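제목: Re: [체결] M4 8.8 윤활 상태에 따른 토크 계수, 그리고 재조임 주기
보낸 사람: Oliwia Żak
날짜: 2018-06-18

Ylva Fjeld 님의 글:

> 3월에 올라온 토크표를 다시 계산해 보고 있습니다. M4 보통나사(피치 0.7), 강도 등급 8.8, 목표 축력 3,425 N, 토크 계수 K = 0.20이면 T = K·d·F로 2.74 N·m가 나옵니다. 표의 값과 일치합니다.
>
> 문제는 주석입니다. "윤활 여부와 관계없이 적용"이라고 되어 있는데, 저희 쪽 작업자는 조립 전에 나사산에 기름을 얇게 바릅니다. 이 경우에도 2.74 N·m를 그대로 쓰는 것이 맞습니까?
>
> 두 가지 더 있습니다. 첫째, Undix를 나사산에 도포한 품목은 별도의 행이 필요한지. 둘째, 체결 길이가 6 mm밖에 안 되는 부위에서 다음 날 풀림 토크를 재면 낮게 나옵니다. 재조임 주기를 짧게 잡으면 해결되는 문제인지, 아니면 각도법으로 바꿔야 하는지 의견을 구합니다.
>
> Drolell에서 뽑은 체결 기록은 필요하면 따로 보내겠습니다.

표의 주석부터 답합니다. 틀렸습니다. 다음 개정에서 삭제합니다. 원래 그 문장은 무윤활 행에만 붙어 있던 "와셔 유무와 관계없이 적용"을 옮겨 적다가 바뀐 것으로 보입니다. 와셔 쪽 문장도 그대로 두기에는 무리가 있어 아래에 따로 적습니다.

1. 토크 계수

2.74 N·m를 고정하고 K만 바꾸면 축력은 다음과 같습니다.

K = 0.20 → 3.43 kN
K = 0.16 → 4.28 kN
K = 0.14 → 4.89 kN

M4 보통나사의 유효 단면적을 8.78 mm²로 두면 K = 0.14일 때 인장 응력은 557 MPa입니다. 8.8의 항복 응력을 640 MPa로 잡으면 인장 성분만으로 87%입니다. 조이는 동안에는 나사부 마찰에 의한 비틀림이 더해지므로 상당 응력은 이보다 큽니다. 토크 렌치의 산포까지 넣으면 일부 나사는 항복에 들어간다고 보아야 합니다. 같은 계산을 K = 0.20으로 하면 390 MPa, 61%입니다. 표를 만들 때 의도한 수준은 이쪽입니다.

기름을 바르는 작업이라면 K를 실측해서 쓰십시오. 실측이 어려우면 우선 0.14로 두고 1.92 N·m에서 시작하는 편을 권합니다. 이 값으로 조였는데 실제 K가 0.16이면 축력은 3.00 kN입니다. 목표보다 12% 낮습니다. 횡하중이 걸리는 부위에서 이 차이를 허용할 수 있는지는 해당 접합면의 미끄럼 여유를 보고 판단해야 합니다.

도포량도 규정해야 합니다. "얇게"는 작업 지시서에 쓸 수 없는 표현입니다. 도포 부위를 나사산만으로 할지 머리 좌면까지 포함할지에 따라 결과가 달라집니다. 조임 토크는 대략 좌면 마찰에 절반, 나사부 마찰에 4할, 축력 발생에 1할이 쓰인다고 흔히 말합니다. 비율은 형상과 마찰 계수에 따라 움직이지만 좌면의 몫이 크다는 점은 같습니다. 나사산에만 바른 기름이 조이는 도중 좌면으로 흘러 들어가면 한 로트 안에서 두 가지 K가 섞입니다.

2. 축력 상한

개정표에는 상한 열을 추가합니다. M4 8.8 행은 최대 3,620 N입니다. 응력으로는 412 MPa, 항복 대비 64%입니다. 강재 볼트만 보면 더 올릴 수 있으나 상대 재료가 알루미늄인 품목이 절반 이상이어서 암나사의 전단과 좌면 압력을 기준으로 정했습니다. 강재 암나사만 쓰는 곳은 별도 행을 요청해 주십시오.

상한을 2.74 N·m에 대응시키면 허용되는 K의 하한은 0.189입니다. 바꾸어 말하면 무윤활 표값은 K가 0.19 아래로 내려가는 순간 쓸 수 없습니다. 아연 도금 로트가 바뀌는 정도로도 넘어갈 수 있는 폭이라서, 로트 입고 때 축력계로 표본 시험을 하는 것을 전제로 합니다.

3. 좌면과 와셔

좌면의 상태가 K에 주는 영향은 도장면에서 가장 큽니다. 도막은 조이는 동안 깎이고, 조인 뒤에는 크리프로 눌립니다. 전자는 산포를 키우고 후자는 축력을 낮춥니다. 도막을 제거할 수 없으면 와셔를 넣되 와셔가 돌지 않는지 확인하십시오. 어느 조립품에서는 머리가 와셔 위에서 미끄러지고 다른 조립품에서는 와셔가 함께 돈다면, 유효 마찰 반경이 달라져 같은 토크라도 비교가 되지 않습니다.

Yazzie 와셔를 쓰는 부위는 바깥지름이 커서 함께 도는 경우가 드물었습니다. 다만 이 와셔는 두께 편차가 있으니 체결 길이를 짧게 설계한 부위에는 걸림 길이를 다시 확인해야 합니다. 강재 암나사에서는 호칭지름의 1배, 알루미늄에서는 1.5배 이상을 저희 기준으로 쓰고 있습니다. M4라면 4 mm와 6 mm입니다. 불완전 나사부는 제외한 길이입니다. 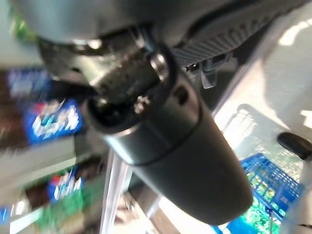 은색 나사 머리와 인접한 금속 체결 부품, 근접.

육안 점검에서는 머리 가장자리와 좌면의 경계를 봅니다. 금속 광택이 강한 머리는 정면 조명에서 테두리가 하얗게 떠서 들뜸이 가려집니다. 조명을 비스듬히 넣고 각도를 바꾸어 두 번 보는 것으로 점검서를 고쳤습니다. 아이마크를 쓰는 부위는 머리와 모재에 걸쳐 한 획으로 긋고, 재조임했을 때는 기존 마크를 지운 뒤 다시 긋습니다. 마크가 둘 남아 있으면 어느 쪽이 유효한지 알 수 없습니다. 마크로 알 수 있는 것은 회전 풀림뿐이고, 침하에 의한 축력 저하는 회전을 동반하지 않으므로 마크에 나타나지 않습니다.

4. Undix 도포 품목

별도의 행이 필요합니다. 액상 고정제는 경화 전에는 윤활제처럼 작용합니다. 도포 후 바로 조이면 K가 내려가고, 도포한 채로 시간을 두었다가 조이면 점도가 올라가 K도 올라갑니다. 도포에서 체결까지의 시간을 지시서에 적고 그 조건으로 K를 재야 합니다. 지금 가진 자료로는 행을 채울 수 없어 개정표에서는 "실측"으로 비워 둡니다.

풀림 토크를 해석할 때도 주의가 필요합니다. 경화한 뒤의 풀림 토크에는 고정제의 전단 저항이 포함됩니다. 이 값이 높다고 축력이 남아 있다는 뜻이 되지는 않습니다. 축력이 거의 없어도 풀림 토크는 높게 나올 수 있습니다. 고정제 품목을 풀림 토크로 합격 처리하는 점검서가 있다면 그 항목을 빼십시오. 한 번 푼 나사는 잔류물을 제거하고 다시 도포합니다. 잔류물 위에 덧바른 상태로는 K도 고정력도 보증할 수 없습니다.

5. 체결 길이 6 mm 부위의 축력 저하

재조임 주기의 문제로 보지 않습니다. 침하량이 같아도 체결 길이가 짧으면 축력 손실이 큽니다. 간단히 계산하면 이렇습니다.

볼트의 유효 길이를 체결 길이에 0.8d를 더한 값으로 두고, 탄성 계수는 205 GPa, 피체결체의 강성은 볼트의 4배로 가정합니다. 체결 길이 6 mm이면 볼트 강성은 196 kN/mm, 합성 강성은 157 kN/mm입니다. 침하 3 µm에 대한 손실은 470 N입니다. 체결 길이가 20 mm이면 합성 강성은 62 kN/mm, 손실은 186 N입니다. 초기 축력이 같은 3,425 N이라면 앞의 것은 14%, 뒤의 것은 5%를 잃습니다.

강성비 4배는 가정이고 침하 3 µm도 접합면 하나, 좌면 하나의 절삭면을 염두에 둔 값입니다. 도장면이 끼면 맞지 않습니다. 절대값보다는 두 경우의 비를 보아 주십시오.

침하는 대부분 초기에 일어나므로 정해진 시간 뒤 한 번 재조임하는 것은 효과가 있습니다. 그 뒤에 주기를 더 짧게 해도 얻는 것이 적고, 재조임할 때마다 좌면이 연마되어 K가 바뀝니다. 설계를 고칠 수 있으면 스페이서를 넣어 체결 길이를 늘리는 쪽이 먼저입니다. 접합면 수를 줄이는 것도 같은 방향의 대책입니다. 스프링 와셔를 추가하는 안은 권하지 않습니다. 목표 축력에서는 완전히 눌려 있어 강성을 낮추는 데 기여하지 못하고 접합면만 하나 늘립니다.

6. 각도법

이 부위에는 맞지 않습니다. 피치 0.7 mm에서 10°는 이송량 19.4 µm이고, 위의 합성 강성 157 kN/mm를 곱하면 3.05 kN입니다. 목표 축력의 대부분이 10° 안에서 나옵니다. 착좌점 판정이 5° 어긋나면 축력이 1.5 kN 달라집니다. 손 공구로는 관리할 수 없고, 전동 공구로도 착좌 토크의 산포가 그대로 축력 산포가 됩니다. 체결 길이가 긴 부위라면 다시 검토할 수 있습니다.

각도는 제어량이 아니라 감시량으로 쓰십시오. 2.74 N·m에 도달할 때까지의 착좌 후 회전각을 기록해 두면 나사산 손상, 이물 끼임, 나사 길이 오류를 걸러낼 수 있습니다. 저희는 Lovance 드라이버의 각도 출력을 이 용도로만 사용합니다. 판정 폭은 품목별로 정합니다.

7. 기록 자료

Drolell 자료는 보내 주시면 좋겠습니다. 제 쪽에 있는 무윤활 체결 기록은 1,391건이고, 착좌 토크가 빠졌거나 공구 번호가 없는 행을 제외하면 1,296건입니다. 여기에는 기름을 바른 조건이 하나도 없어서 비교할 수 있는 것은 공구 산포뿐입니다.

내보낼 때는 다음 열을 포함해 주십시오.

- 품목 번호, 나사 로트, 도금 종류
- 도포 부위와 도포제, 도포에서 체결까지의 시간
- 착좌 토크, 최종 토크, 착좌 후 각도
- 공구 번호와 직전 교정일
- 재조임 여부

재조임 행은 삭제하지 말고 구분자만 달아 주십시오. Drolell의 기본 내보내기는 같은 위치를 두 번 조이면 나중 값으로 덮어쓰므로 "전체 이력"을 선택해야 합니다. 소수점 구분자는 마침표로, 토크 단위는 N·m로 통일해 주십시오. 지난번에 cN·m가 섞여 들어와 한 파일을 버렸습니다.

개정표 초안은 K 실측값이 들어온 다음 이 목록에 올립니다. 그때까지 윤활 조건에는 기존 표를 적용하지 말아 주십시오.

Oliwia Żak

관련 글
- [체결] M4 8.8 토크표, 3월판
- [체결] 알루미늄 암나사의 걸림 길이 기준
- Re: [체결] 도장면 좌면에서의 축력 저하
- [계측] 초음파 축력계의 온도 보정
- [공구] 클릭식 토크 렌치의 보관 위치와 교정 간격

목록 관리자에게 문의 | © 체결기술 메일링 리스트 | 맨 위로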